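Home | Projects | Workshop Notes | Archive | Contact

Print this page | E-mail this page

Workshop Notes: The Counter Station and the Hand-Held Gripper

April 1, 2024

The purpose of this entry is to record the present state of the hand-held gripper and of the counter station at which it is used. Readers who have followed the Czarnecka build since the first parts were cut will find that a good deal has changed. The motor mounts described in the earlier entries have been set aside for the time being, and work is now directed to the tool that a person carries, with the arm to follow once there is something worth teaching it.

The arrangement is simple in principle. A person wears or grips the tool, performs an ordinary household task with it, and the motion of the tool is recorded. The recording is later turned into a path that the Czarnecka arm can attempt. The arm itself has six joints, three of which were rebuilt over the winter, and it is stored on its shelf in the shared workshop on Lurnberg Street. The recording work requires only a counter, a power supply and a reasonable length of cable, and it is therefore done at home.

Choice of surface

The first trials were made on a folding table. It moved whenever the tool touched down with any force, and the recorded heights could not be trusted. A fixed countertop removed that difficulty at once. It introduced another in the form of glare. A polished dark surface under a ceiling lamp returns a bright patch to any lens looking down on it, and the tracking software, which is an old release of the Istel package with local changes, has a tendency to lose its hold on small features near such a patch. A matte cover was considered and rejected on the grounds that a real kitchen does not have one.

The policy adopted is to leave the lighting as it is and to place the object of interest away from the brightest area where the task permits.

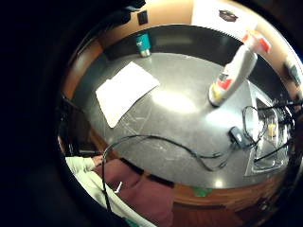

The counter as seen from the gripper, with the adapter and its cable at right.

Cable routing

The cable remains the least satisfactory part of the build. The present lead is long enough to allow free movement of the wrist, and the slack has to go somewhere. It has been tried over the shoulder, along the forearm and across the work surface. Over the shoulder it pulled at the connector during reaching motions. Along the forearm it was comfortable but took several minutes to fit, and had to be undone each time the wearer wished to sit down or answer the door. Across the surface it is quick, and it is also in the way.

A battery pack was built and tested in February. It added 300 grams to the tool, which does not sound like a great deal until one has held it at arm's length through a full set of recordings. The pack has been returned to the drawer. A lighter one may be attempted when suitable cells can be obtained at a sensible price. Until that time the following practice applies at this station:

The adapter is to lie flat on the counter and is not to hang by its own lead.

Slack is to be laid out in a single open curve before recording begins. Tight coils catch on bottles and cups.

The connector at the tool end is to be checked by hand after every sixth recording or so. It has worked loose on two occasions, and each time the remainder of the set was lost.

The marker cube

Position is taken from a cube mounted on top of the tool, with a square black-and-white pattern on its faces. The idea is not original to this project, and plans for similar cubes are easy to find. Ours was printed in white, and the patterns were applied as paper labels. The labels on the first cube were glossy and had to be replaced with plain ones. The edges of the second cube were sanded too generously, with the result that the labels did not sit square, and it was discarded. The third is the one in service.

A cube offers the practical advantage that at least one face is usually turned toward the fixed camera, however the wrist is held. There remain positions in which the forearm hides it. These show in the recordings as short gaps – seldom longer than a blink – and the Istel software fills them by guesswork. For slow motions the guess is good. For a quick turn of the wrist it is poor, and such recordings are removed by hand.

The glove was an afterthought and has proved its worth. Bare fingers tired quickly against the printed handle, and a change in grip between recordings altered the angle of the cube slightly. With the glove, the hand returns to very nearly the same position each time.

Handling of bottles

The tasks now being recorded concern bottles and cloths. A bottle was chosen as being smooth, rounded and inclined to turn in the jaws when held off center. A cloth was chosen as being the opposite in every respect. When the two meet, as when a bottle is lowered onto a folded edge, the tool receives very little warning of contact, and the operator must rely on sight.

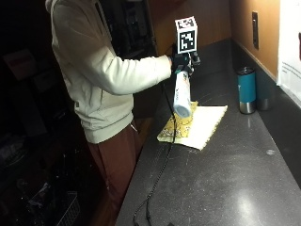 Adom Tetteh writes that the jaw pads deserve more attention than the cube. In his own build he went through four kinds of rubber before settling on strips cut from a bicycle inner tube, fixed with the ribbed side out, and his bottles stopped turning. He also asks whether the jaws close in parallel or on a pivot, as a pivoting jaw will push a round object forward as it closes.

The jaws close on a pivot, and they do push. Mr. Tetteh's remark has been noted, and an inner tube has been set aside for the purpose. A parallel linkage was drawn up last year under the name Jirkska and was abandoned when the printed pins wore oval within a week. With metal pins it might serve. Eugeniusz Malinowski has offered the use of his small lathe, and the drawings have been sent to him with the pin diameter corrected.

Remaining work

The target for the present series is 100 usable recordings. The first attempt at playback on the arm is planned for May, at reduced speed and with an empty plastic bottle. Before then the shoulder joint requires a new belt, and the emergency stop, at present on the far side of the bench, is to be moved to within reach of the chair.

Print this page | E-mail this page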